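Play kitchen settles in at Linelik

The toy kitchen from Šimek now has its own spot in the big room on the first floor. Yanti Kwok spent 40 minutes tightening the door hinges, and the stove knobs are all back on. 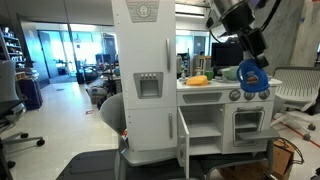
The play kitchen, with sponge, cup and bowl on the counter.

Small things go in the cabinet under the counter — please don't leave them on the floor, where the chairs roll over them. The detergent bottle belongs with the kitchen too. 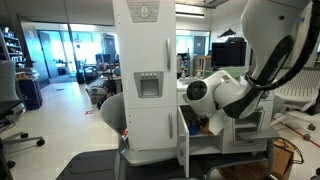

We still need a few more cups and a second sponge. If you have any to spare, drop them off with Yanti in room 8 before October.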